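Pemira cloth handling: progress report to Pileck
Wednesday, April 19, 2023
From Frauke Teuber, software side

Hello again! Things have moved on quite a bit since my last note, so I'll go through the software bit by bit, grumbles included, and then get to what I'd like from you before the summer.

Grasp picking

In November the planner still chose where to pinch from the overhead picture alone, which was fine for a flat towel and pretty hopeless for a shirt. The new version (we call it Mahawong, don't ask, the name stuck) takes a first guess from overhead and then corrects it from the wrist view as the gripper comes down. It looks for a ridge or fold it can close on, and if there isn't one it likes, it backs off and asks for another guess. The yellow shirt has been our main test piece, and the strong colour makes the masks lovely and clean. The price is that the shadows inside the creases go orange, and the old colour threshold threw those pixels away and left holes in the cloth. Hauke rewrote that part and the holes are gone.

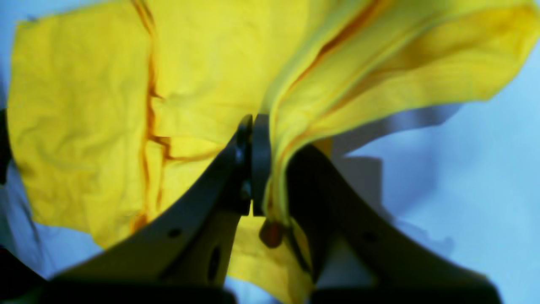
Knowing what we're holding

This is where most of my time went. Once the fingers have closed, the software has to decide whether it's got one layer, several, or a sleeve that got swept up with everything else. I labelled 153 wrist pictures by hand (two very long afternoons and a lot of tea) and trained a small model on them. It's good at telling a thin pinch from a fat one. It's much less good at working out which edge belongs to which layer, particularly when the cloth fans out to one side in a stack of near-parallel lines. I've got some ideas about feeding it the last few moments of the approach as well as the final view, but I haven't started on that yet.
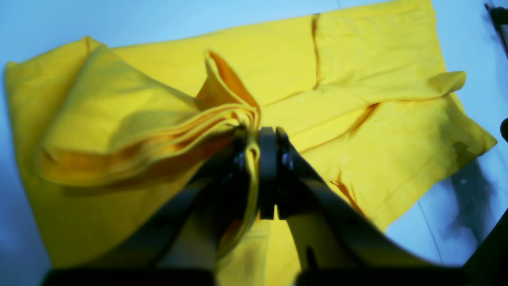
A pinched fold in the yellow garment, with layered edges spreading to the left of the grip.

I did try a bigger model, by the way. It took 4 times as long to answer and the labels were no better, so I've gone back to the small one and saved us the graphics card I was going to ask you for.

Two arms

The scheduler now lets both arms work over the same piece of cloth, which it flatly refused to do before. Each arm keeps a sort of bubble around its fingers, and the planner shrinks the bubbles when the two need to get close. Hauke set the smallest gap at 30 millimetres. I think that's a touch cautious – we argue about it most mornings – but I'd sooner be slow than order new fingers. The collision model also knows about the mounting brackets now. They were missing from it entirely, and I'm a bit embarrassed about how long it took me to spot that.

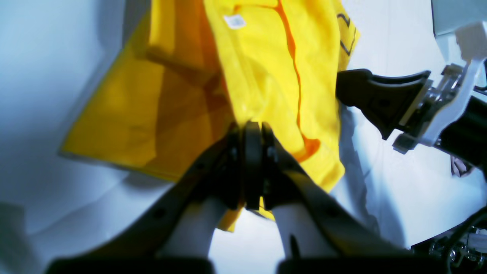 Reading time: 4 minutes

Having one gripper hold while the other comes in from the side has shown up a gap in the perception code. The second arm gets in the way of the background, and the mask sometimes treats its fingers as a dark patch on the cloth. Printed marks on a shirt confuse it in the same way. For now I subtract the arm using its known joint positions, and that works as long as the calibration is fresh. By the end of a long day it has drifted enough to leave a thin outline, so a quick recalibration between runs is next on my list.

Tooling

The replay viewer is finished! You can scrub through a run and see the planner's choice, the wrist view and the gripper width side by side. Pruso, our logging tool, still drops the odd message when the disk is busy, and I've put in a warning so we at least know when it happens.

What I need from you

A yes or no on keeping Hauke full time on planning through the summer, please. I'd also like a small budget for more shirts, in dull colours and with patterns, as I'm getting nervous about how much the model likes yellow. The viewer is on the shared drive if you fancy a play with it, and I'm happy to walk you through a run over a call.

Frauke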